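Filtstead gripper

The Filtstead gripper is a hand-held two-finger gripping tool designed to be built at home or in a shared workshop. It is held and worked by a person, and a camera on the tool records the fingers and whatever they are handling. The recordings are used to train robot arms to repeat the same task. The design takes its name from Filtstead, the workshop where the first pair was put together, and its plans are passed around freely among hobby builders.

History

The tool was started by Edmund Duda, a machinist, and Geetha Lobo, who had earlier built a small desktop arm called the Wróbel. Teaching the Wróbel by moving its joints by hand was slow, and it could only be done with the arm switched on and bolted down. Duda and Lobo wanted something a person could pick up and use at any table.

The first version had a single trigger and solid fingers. It was heavy at the front, and users complained of sore wrists. Lobo redrew the fingers with a long slot through each one. The slot saves material and lets the finger bend a little when it closes on something hard. A later set of drawings, released in April, moved the trigger closer to the palm and changed the finger mount so that fingers could be swapped without taking the body apart.

Aleksandra Chmielewska joined the project to work on cloth handling. Most early recordings were of cups, blocks and kitchen tools, and her view was that laundry would be a harder and more useful test.

Construction

The body is printed in two halves and closed with screws. Inside are a trigger, a return spring and a pair of linked sliders that carry the fingers, so that both fingers always move the same distance from the center line. No motor is fitted. The force at the fingertips comes from the user's hand, and the feel of the object passes back through the trigger.

The camera sits on a bracket behind the fingers and uses a fisheye lens. The wide view takes in the fingers, the work surface and a good part of the room. Room features help when the path of the tool is worked out afterward, as a plain wall or a bare ceiling gives the software little to follow. Straight edges come out curved in the raw recording. Some builders correct this in software, while others leave the picture as it is.

Finger tips are the part most often changed. Builders have tried bare plastic, rubber sheet, heat-shrink tubing and cast silicone. Bare plastic slides easily under cloth but tends to lose a single layer. Rubber holds better and wears out faster – Brijesh Vashisht, who keeps the parts list, recommends printing spare fingers along with the first set.

Use with clothing

Garments are usually handled with two tools, one in each hand. The shirt is laid flat on a clear, smooth table before recording starts. White tops are common, although a white shirt on a white table can be hard to make out. Clothes with large blocks of color are preferred for practice because each panel can be told apart in the recording even when the shirt is partly folded.

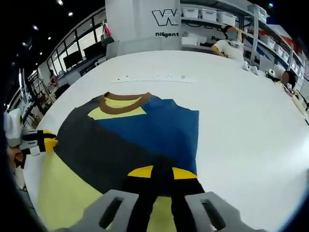
Slotted gripper fingers over the black strip of a color-block T-shirt, with a second gripper near the left sleeve.

A common exercise is the sleeve fold. One tool holds the shirt near the shoulder while the other lifts the edge and carries it toward the middle. The fingers are brought down open, closed on the cloth, and raised slowly so that the layer below stays on the table. A set used by Chmielewska has 42 recordings of this one fold, made with 6 shirts. Jolanta Jakubowski later added a version in which the shirt begins crumpled and has to be spread out first.

Errors are normally kept and labeled. A dropped sleeve followed by a second grab is treated as useful, but a recording in which the camera is covered by cloth for most of its length is thrown out.

Variants

The Lanance is a shorter version with a narrower body, meant for smaller hands. It takes the same fingers but needs a different spring. The Daratville has a thumb lever in place of the trigger and can be built with basic hand tools if the printed parts are bought ready-made. Recordings from the two variants can be mixed with those from the original, provided that the distance from camera to fingertip is measured again for each tool.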